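Write the House Rules Before You Write the Code

Most of the arguments I hear about home robots are over what they can do. Can it clear a table, can it fold a towel, can it put the groceries away. I want to talk about a duller subject, the rules a machine like that works under, and why I think the ones we have are written for the wrong room.

The safety rules I grew up with at work were factory rules. I spent my first years at a plant in Andstead that made pump housings. The arms there were bolted down behind a fence, and if you opened the gate, everything stopped. The rule fit on one laminated card. It was a good rule and it worked because people and machines had separate places to be.

A living room doesn't have a gate. It has a low table, a sofa, a carpet, a cord somewhere on the floor, and people who come in without looking up. When a two-armed machine is working at that table, the fence is gone and so is most of what the card told us.

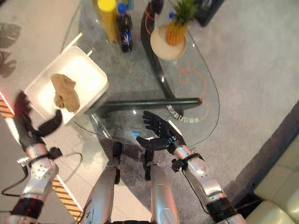
Clearing work at a glass-topped table, with the sofa within reach.

Look at what has been left to judgment. Glass is hard for many depth sensors to read. A bottle may or may not have its cap on. The edge of the tray may be over the edge of the table. A person handles all of this without a rule, and so we tend to forget that a machine needs one. Somebody has to decide how close a metal forearm may pass to a sofa, and at what speed, and that decision ought to be on paper where a buyer can read it.

I have been told that this is all covered by the maker's own testing. I don't think it is. A maker tests what the maker thought of. At Zurley, a housing block where I advised on a trial last May, we asked for the test list and got 30 pages on motors, heat and batteries. Those pages were careful and I have no complaint about them. There were 2 lines on furniture. There was no entry at all for cables, and cables were the first thing our residents asked about.

The same list had a good deal on how hard a hand may squeeze and very little on what happens when it lets go. Letting go is where things land on feet.
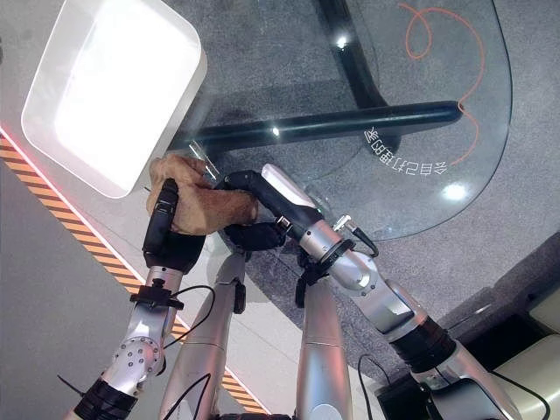 Should a home robot be allowed to work while people are in the room?
It depends on what it is holding and how fast it is moving, and a good rule should set limits for both.

That answer disappoints people. They want a flat rule, and I understand why, because flat rules are easy to check. But a machine that stops dead whenever someone walks past will be switched off within a week, and then we have learned nothing. The Nevia guidelines, which our group drafted and which a few small operators now use, take the other path. Soft and light items may be handled at normal speed with people nearby. Hard, heavy or breakable items may not. If the machine can't tell which it has, it treats the item as breakable. We argued for a whole afternoon over that last line and I would still defend it.

Critics say this pushes too much work onto the software. Maybe so. Software is where the money is going anyway, and I would like some of it spent here. The cost of a stricter release check in our trial came to 400 dollars per unit. On a machine at that price level it is small, and I would make it a condition of sale.
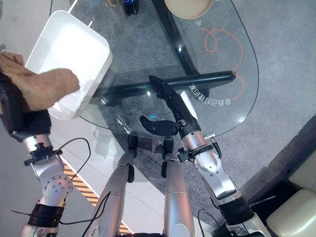
Floors deserve a section of their own in any standard, and right now they mostly get a sentence. Operators already know this, even if the documents don't. They put down striped tape, as with the yellow-and-black strip on the light tiles to the left of the table, and everyone who works near the machine learns what the stripe means. I like tape. It is cheap and it can be seen from a doorway. What I'd add is a rule on where it goes and what it promises, because a stripe that means "keep back" in one building and "watch your step" in the next is worse than none. The same section should cover every cord under and beside the work area, fixed or loose, and say who checks them and how often.

The Tiedemann checklist comes closest to what I want. It has 40 items, written in short sentences, and a person with no training can go through it before the machine is powered up. Its weak point is that it ends once the machine is running. I would add a second half for the work itself, with a named person responsible for stopping the machine and a stop button that can be reached from a seat. We are putting that to the operators in the next draft, and I expect most of the pushback to be over the button.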